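How to Write Your First Film Review (and Enjoy Doing It)

I started reviewing films for the Grindgate newsletter with no training at all, only a habit of talking too long on the walk home from the movies. My friend Beca Parry, who put the newsletter together, got tired of hearing it all out loud and told me to write it down. The first one took me an entire Sunday and it was terrible! I have got faster since then, and a bit better too, I hope, so I'd like to share the way I go about it now in case you have been thinking of trying one yourself.

Before you watch

Read as little as you can. I know the temptation (I love a trailer as much as anyone), but once you have read three other opinions it gets very hard to hear your own. I check the running time, the director's name and who is in it, and I leave it there. Have something to write with, and if you are in a theater please let it be paper. A phone lights up the whole row, and people will quite rightly glare at you.

While you watch

Keep your notes short. Mine are mostly single words with a line under them, and half of them I can't read afterward. Put down a bit of dialogue if it makes you sit up, and mark any moment when you catch yourself thinking about dinner, as that is worth knowing about later. When I watched Allumeck, the small family drama that Iestyn Samuel made on next to no money, I wrote "stairs" four times. At the time I had no idea why. Over a cup of tea that evening I saw that every important talk between the two sisters happens on a staircase, with one of them always standing higher up, and that became the heart of my review.

Writing the first draft

Try to start the same night, or the next morning at the latest. Set a timer for 37 minutes (that's how long my bread takes on its second rise, so that's what I use, but pick anything you like) and write without going back to fix things. Begin with whatever you feel most strongly about, even if you think it belongs at the end. You can move it.

Then add the plot, and keep it brief. Two or three sentences will do for most films. Say who the story is about, what they want and what is in their way, and stop before anything a viewer would be sorry to know. I try not to give away anything past the first 18 minutes or so of the story, though with a slow starter you may have to bend that.

After that, talk about how the thing is made. New writers often get shy here and think they need the proper terms. You don't! If the camera stays down near the floor and makes an ordinary room feel huge, say just that. If the music tells you to cry before you were ready to, say that too.
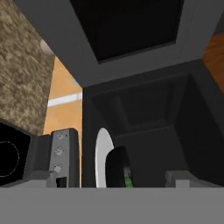
A kitchen from a very low viewpoint.

Acting is the part I find hardest. "She was wonderful" is a kind thing to say and gives your reader very little to go on. Look through your notes for one small thing the actor did, a pause or a way of putting down a cup, and describe it. Dwynwen Kemeys plays the older sister in Allumeck, and what I remember is how she folds a letter smaller and smaller while she tells her mother that everything is fine. I gave that a whole sentence and cut a paragraph of praise to make room.

Fixing it up

Leave the draft alone for a few hours if your deadline lets you. Then read it aloud, slowly. You'll trip over the sentences that need work, and you'll hear it if you have used "stunning" twice (I once got to 5 in a single review, and Beca circled every one in green). Check the spelling of every name against the credits. I wrote "Marin" for Marín all the way through a piece on that film and heard from its editor, Gwawr James, who was far nicer about it than she needed to be.

Look at your word count too. My favorite of all the reviews I have written came out at 343 words, and it had been twice that on Monday. Most of what went was me clearing my throat at the beginning.

About star ratings

Use them if your editor wants them. I decide on mine last, once the words are done, and if the stars and the words don't seem to agree I go back and look at the words. Alistair Lamont, who reviewed for the Ellel paper before I ever tried it, gave three stars to nearly everything and had readers who followed him for years, so I wouldn't lose any sleep over it.

When you're happy with it, send it to one person who has seen the film and one who hasn't. Ask the second one whether they'd go and see it, and why.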